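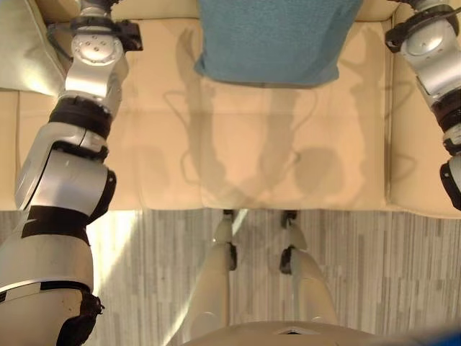

Jornada de puertas abiertas: galería

El Centro Tecnológico Susalon abrió sus instalaciones al público el pasado mes de julio para presentar sus líneas de trabajo en robótica de servicio. Asistieron aproximadamente 100 personas, distribuidas en grupos reducidos, con visitas de 20 minutos por espacio.

La imagen que encabeza esta galería corresponde a la zona de salón, dedicada a las tareas domésticas con textiles. El robot se encuentra de pie ante el sofá, con ambos brazos extendidos sobre el asiento, donde reposa una toalla azul verdosa doblada.

Sobre la demostración

La sesión estuvo a cargo de Leire Miranda, responsable del área de manipulación, y de Demetrio Bravo, técnico de integración. Ambos expusieron los criterios con los que se programa el trabajo sobre superficies blandas - tapicerías, cojines, ropa de cama - y atendieron las preguntas de los asistentes. Una parte importante del coloquio se dedicó a la seguridad de las personas que comparten la estancia con la máquina.

Hildegard Wegener, en representación de la entidad colaboradora Wernora, presentó a continuación el programa de formación para centros de día y residencias, cuya segunda convocatoria se encuentra en preparación.

Información para visitantes

Los centros educativos y las entidades sociales pueden solicitar una visita concertada en la recepción del edificio Campos, los viernes a partir de las 9 de la mañana. Es necesario indicar el número de asistentes y la persona de contacto. Las solicitudes se atienden por orden de llegada.

Coordinación de la jornada: Leire Cifuentes.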